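Packing bench help wanted at Giline

Hi, I'm Shobha and I look after the packing bench at Giline. I'm after 2 people to join us from July, mostly sorting cups and trays for our picnic sets (lovely stuff, all soft colours!). It's part-time, on your feet, and you'd be working beside the belt with me or with Jitendra Bhardwaj, who does the early starts.

I get asked a lot if you need experience. Nope! If you can tell a scuffed cup from a good one and you don't mind getting the same tray ready over and over, you'll be right. A big order for us is 500 sets, and we did one of 1000 for Kandia last year that I'm still a bit proud of.

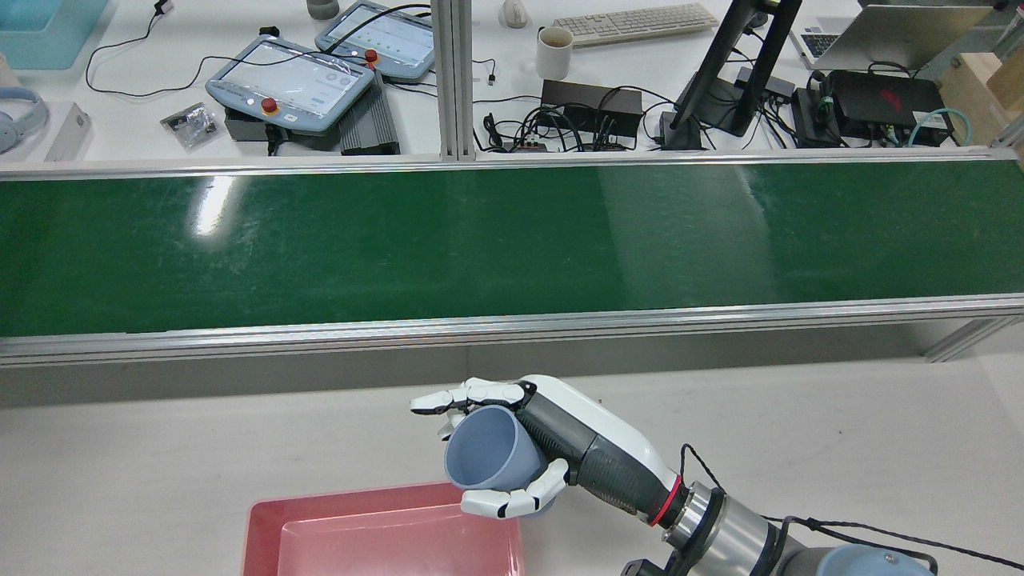
Mornings suit us best but I'm happy to talk about school hours. Wear closed shoes, bring your own mug, and headphones are fine at the desk but please not at the belt. There's parking out the back and a decent kettle.

To apply, send me a few lines about yourself and when you could work, care of Giline, PO Box 1581. No fancy résumé needed. Jitendra and I read them all and we'll ring you either way.

Shobha Kurian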